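Communiqué de presse
10 janvier 2024

Plukonano ouvre Pelluvska, un programme où l'on apprend aux robots les gestes de la cuisine en les faisant soi-même

L'atelier de robotique Plukonano et le bureau d'études Prakside annoncent le lancement de Pelluvska, un programme consacré à l'apprentissage par démonstration. Le principe tient en peu de mots : une personne prend en main une pince équipée d'une caméra, accomplit une tâche ordinaire, et l'enregistrement de ce geste sert ensuite à entraîner un bras robotisé. Ni code à écrire, ni trajectoire à saisir point par point. On montre, on recommence, on montre encore !

Pour cette première saison, l'équipe s'est donné un terrain que tout le monde connaît et que les robots connaissent très mal, à savoir le rangement et le tri des couverts. Une fourchette est mince, brillante, posée à plat. Une cuillère en plastique glisse dès qu'on la serre de travers. Quant aux baguettes, elles roulent, se chevauchent et demandent une précision que la main trouve sans y penser.

« Quand on range un tiroir chez soi, on corrige l'angle du poignet dix fois sans s'en apercevoir, explique Perla Palacios, responsable du programme. Avec la pince en main, ces corrections deviennent des données. C'est un plaisir de voir quelqu'un qui n'a jamais touché un robot produire une belle démonstration dès sa première matinée. »

Le recueil a commencé au mois de mai, avec 33 participants venus de métiers très différents : cuisine collective, horlogerie, enseignement, soins à domicile. Chacun a travaillé dans des cuisines réelles, avec leurs éviers, leurs câbles, leurs produits à vaisselle et leurs reflets. L'équipe y tenait beaucoup. Un modèle entraîné sur une table blanche de laboratoire perd vite ses moyens devant un plan de travail habité, et c'est justement là qu'on aimerait le voir à l'aise.

À ce jour, 2 008 démonstrations ont été relues et validées. L'objectif est d'atteindre 3 000 avant la clôture de la saison, en ajoutant des gestes à deux mains et des séquences plus longues, du lave-vaisselle jusqu'au tiroir.

Pelluvska comporte aussi un volet de pilotage à distance, confié à Prakside. Depuis un poste équipé de deux manettes, l'opérateur conduit le bras dans la pièce voisine et reprend la main aux moments où le modèle hésite. Ces reprises sont conservées à part, car elles renseignent sur les endroits précis où l'apprentissage doit encore progresser. Reinaldo Assunção, qui a conçu le poste, parle d'une « conversation » entre la personne et la machine : l'une propose, l'autre ajuste, et la séance suivante part d'un peu plus loin.

La pince tenue à la main reste pourtant l'outil préféré des participants. Elle se transporte d'un logement à l'autre, se prend en main en quelques minutes et laisse sentir le contact avec l'objet à travers les mâchoires. Les séances se font sur un tapis antidérapant, avec des ustensiles que l'on mélange volontairement : métal, bois, plastique, formes longues et formes courbes.

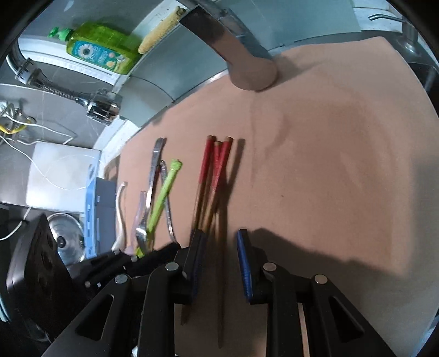

Trois difficultés occupent particulièrement l'équipe cet hiver : saisir un seul objet quand plusieurs se touchent, choisir le bon point de prise sur un manche très fin, et relâcher sans faire basculer ce qui est posé à côté. Markos Koutsoukos, chargé de la relecture des enregistrements, garde aussi les essais manqués lorsqu'ils sont suivis d'une belle reprise. « Une baguette qui échappe et que l'on rattrape proprement, j'en veux le plus possible », dit-il.

La fondation Mitsotakis-Vlachou soutient le programme et financera des ateliers ouverts aux lycées professionnels. Les élèves y enregistreront leurs propres démonstrations, puis verront le bras tenter la même tâche devant eux. Loukia Giannakopoulos prépare le guide pédagogique qui accompagnera ces journées, avec des fiches sur la tenue de la pince, le rythme du geste et la relecture des séquences.

Les établissements intéressés, ainsi que les particuliers qui souhaitent prêter leur cuisine pour une séance, peuvent écrire à l'équipe dès maintenant. Aucune expérience en robotique n'est demandée.

Contact presse : Ngaio Mudgway, Plukonano, service communication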